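Our kitchen task, week by week
19/09/2023

I promised to write more about the robotics club this term, and then I wrote nothing. So this post is long. My sister asked me on the phone what we do there all evening and I could not explain it well, so this is also for her.

The club has 17 members now. We are divided into small teams, and each team chooses one task for the open evening in February. One team does sorting of screws, another one wants to fold towels (I wish them luck). My team chose the kitchen. The task sounds very easy when you read it on the sheet: the arm must pick up the cookware from the cutting board, move it to another place on the counter, and put it down without hitting anything. My grandmother did this a thousand times a day and never wrote one line of code.

In my team we are four. Zhenhua Yan writes the motion part, Ruth Entwistle takes care of the gripper, Hagos Gidey keeps the log and checks the rules, and I do the calibration. Calibration means that I tell the arm where the counter is, again and again, until it believes me.

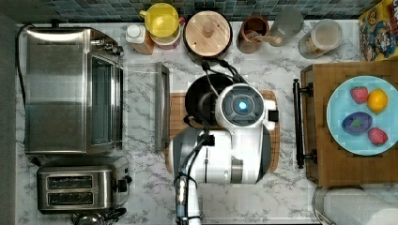

The first problem we had was the approach from above. Zhenhua's first program moved the wrist down in a straight line, and it was a good line, but always a little too far toward the wall. We looked for the mistake in his code for two evenings. Then Hagos found it in my file. I had typed one number with the wrong sign. I was very embarrassed, but Zhenhua only laughed and bought me a tea, and he has now a small check in his program which stops the arm if my numbers look strange. It has stopped the arm three times already.

We also had a long discussion about how much should stand on the counter. Szu-yu Yau, who leads the club, wants a kitchen that looks like people cook in it. She says that a robot which works only on an empty table has learned the table. At first I did not agree, because every jar is one more thing to hit. Now I think she is right, but I still move a little slower near the glass.

For the open evening the rules give us 20 minutes and we may restart one time. Every team must hand in its log too. Ours has 887 lines at the moment and most of them are from Hagos. He writes even the attempts which I would like to forget. When I read the old pages I can see that we spent a lot of time on the speed, and almost no time on the question of where the fingers should be when they close.

That is Ruth's part. She named our gripper setup Brindmont, and I still don't know why. The arm's program is called Tseng in our folder, so when something goes wrong we say "Tseng is fine, ask Brindmont," and the other way around. With a round shape the grip height matters more than I expected. If you are too high, you close on air. If you are too low, you push on the board. Ruth likes to stop the arm over the rim and look at it from the side for a long time before she lets it continue. 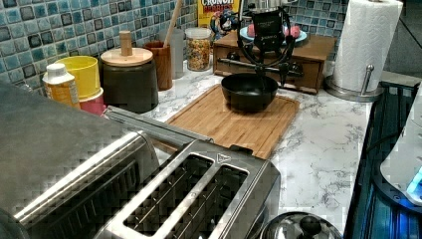

The gripper over the black bowl on the bamboo board.

Next we will try with the plate, which I am a bit afraid of, as it is flat and the fingers have not much to hold. Sum-yee Chuang from the towel team offered to lend us softer finger pads. Ruth wants to test them first with something that cannot break.

If you have done a similar task in your club, please write me in the comments how you chose the grip height. Did you measure it for each object, or do you let the program find it? I will answer everybody, maybe slowly.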